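## 4. What the Flerport hearings taught me about fishing lines on a map

I should say at the start of this section that I came to the Camargo Bank quarrel the wrong way round. I'd read the treaties first and the minutes second, and if you're thinking of working on a maritime boundary yourself, please do it in the other order! The treaties tell you where the line is supposed to go. The minutes tell you who was shouting.

The bare bones, for anyone who skipped Section 2: Flerport and Irnus both claim the shallow water east of the bank, and both have sent patrol boats there on and off for 18 years. Flerport is much the smaller of the two (its whole fishing fleet would fit in one corner of Irnus harbour), and its parliament has been arguing all that time over whether to ask a bigger neighbour, Wekstead, to stand behind it. The foreign affairs panel held seven hearings on this question, and I've now read the lot, some of them twice, with a great deal of tea.

What struck me first was how little the members talked about law. Agnes Mackay, who led the opposition side for most of the period, hardly mentions the boundary treaty after the second hearing. Her case was that a small state with no friends in the room gets whatever terms it's handed, and she said so in nearly the same words each time. The government benches kept replying that Wekstead's help would come with a bill. I found both sides fairly convincing on the days I was reading them, which is awkward when you're supposed to be coding speeches as "for" or "against".
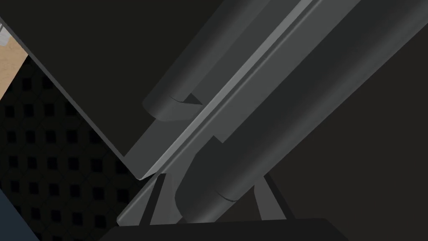
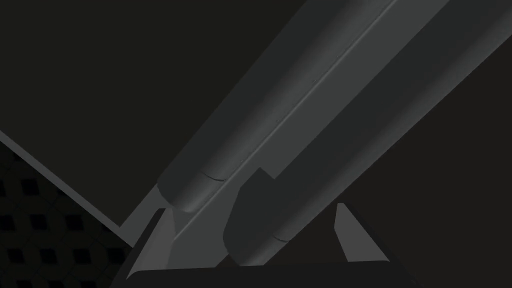 *Figure 3. Two rendered views of gripper parts.*

So I ended up with a third pile, which I called "for, but later". It grew and grew. By the fifth hearing it was bigger than the other two put together, and it took in people from both parties, a retired harbour master and one very cross member for the northern islands who wanted help by March or not at all (I did put him in "for" in the end, after changing my mind more often than I'd like to admit).

My colleague Nabila Fahmy coded the same speeches without seeing my piles. We had over 700 of them, most very short, and we disagreed on 20. I was braced for worse. Nearly all the disagreements came from the same habit of speech, where a member praises Wekstead warmly for a minute or two and then asks for nothing at all. Nabila read these as support. I read them as good manners. We talked it through and went with her reading, partly as she'd spent longer in the Flerport archive than I had and knew how members there usually sound when they're only being polite.

This matters for the next section, where I look at the votes. If you take the polite speeches as support, then the motion to approach Wekstead had the numbers well before it was tabled, and the delay needs explaining. If you don't, there's hardly any delay at all. I've run the tables both ways and put my own version in the appendix, and I'd be glad to hear from anybody who has worked with the Irnus records, which I've only been able to read in translation.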